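March, a little after nine in the evening

The rain started before I was properly awake and kept on until the afternoon, so the walk out to Grullgate was put off again and I can't say I minded very much. I had my coffee standing up, looking at the puddles, and then I had a second one sitting down, and by the time I had finished that it was nearly eleven and the day had more or less decided for me that it would be a kitchen day.

I have been meaning to get ready for Festness for weeks now. It is only a long weekend, but the cabin has so little in it (one bent fork and a frying pan, the last time I stayed) that everything has to come along, and I always leave it to the night before and then forget the salt. This year I want to do it the way my grandmother did before the summers in Mitositz, with everything put out days ahead where you can see it and walk past it and think. She used to say you packed with your feet, by walking past. I never understood that as a child and I think I do now.

The budget is 500 for the whole thing, and 98 of it has already gone on the train, so I am trying hard to cook from what I have and leave the little shop by the harbor alone, lovely as it is. I did look up the prices there and then wished I hadn't.

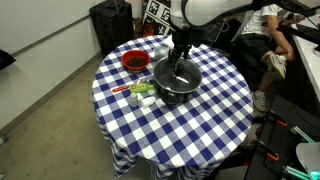
Beans are going to be the heart of it, I think – a big pot the first evening, thick enough to stand a spoon in, and then whatever is left with eggs the morning after. I spent a good part of the afternoon going over the recipe in my head and changing my mind about the bay leaf. The round table has the blue-and-white gingham on it, the long one that hangs nearly down to the floor, and I do love how cheerful it makes everything look, even on a day as gray as this one. The dark pot is on it, the one with the short handles on the sides, and the red bowl toward the back, and that red against the checks was the nicest thing I looked at all day! I would take the cloth along too if it didn't fill half a bag by itself.

Wei is the other thing I must write down before I forget. That's the soup place by the station, and they have started selling their chili paste in jars. I went past 17 minutes after they closed, stood there in the rain reading the sign twice, and came home with wet shoes and no paste. I'll try again tomorrow on my lunch break, and if they're out I'll make do with the old jar at the back of the fridge, which must have a spoonful left in it.

Supper was toast and the end of the cheese. I read almost forty pages and then wrote the list out again, neatly this time, with matches at the top and salt right under it, underlined. Still to find: the good can opener, the flashlight, my other wool sock.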